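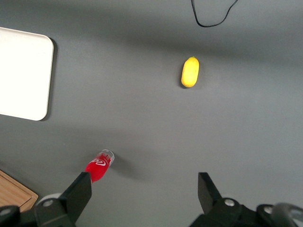
Chapter 5
Looking After the Two-Arm Bench Cell

By now you have read a good deal about robots in general, and I suspect you are itching to put your hands on one. In this chapter we finally stay with a single cell, the Drornetti bench cell in the Midia teaching lab, and learn how it is set up at the start of a term and kept in decent order until the end of it. Everything here was worked out on that one bench over several years, so please read it with your own bench in mind, and keep your own cell's manual open beside you (the real one, with the coffee rings on it).

We begin at the fingertips. It is tempting to start with software, and most of my students do, but a loose finger will spoil a whole afternoon of careful programming. Each black finger of the gripper is carried on a bracket, and there are silver bolt heads to be found near the base of the fingers. Before the first run of the day, open the jaws wide, press the stop, and try each finger gently from side to side with your own hand. If you feel any play, tighten the bolts a little at a time, going back and forth between them. Then wipe the flat tips with a dry cloth. We give the fingers a fuller inspection every 1,000 cycles and write the result in the cell log.

Next come the things the robot will handle. We keep to the same few: a red bottle, a small yellow lemon shape, a shallow tray. The bottle is a fine teacher, being glossy and narrow at the neck, and it will show you a weak grip sooner than a wooden block ever could! Lay it on its side for one trial and stand it up for the next. 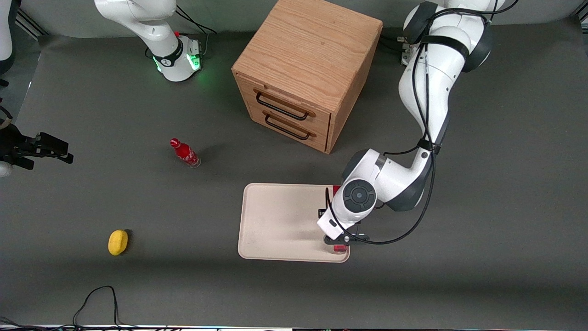 Savolainen Bench Robotics Series, Vol. 2
40

Cables deserve a section to themselves, and they get one at the end of the chapter. For now, learn to follow them with your eye from the top of each arm down past the elbow to the hand. There should be enough slack for the wrist to turn, and a hanging loop is perfectly all right so long as it can't catch on the drawer pulls of the cabinet. Run each arm slowly through its whole reach and watch the cables the entire time, first one arm, then the other, then both together.

Words to know before you go on: bracket, jaw, slack, play, reach, cycle. The Sevura checklist used in Section 5.1 assumes all of them.

5.1 The Morning Check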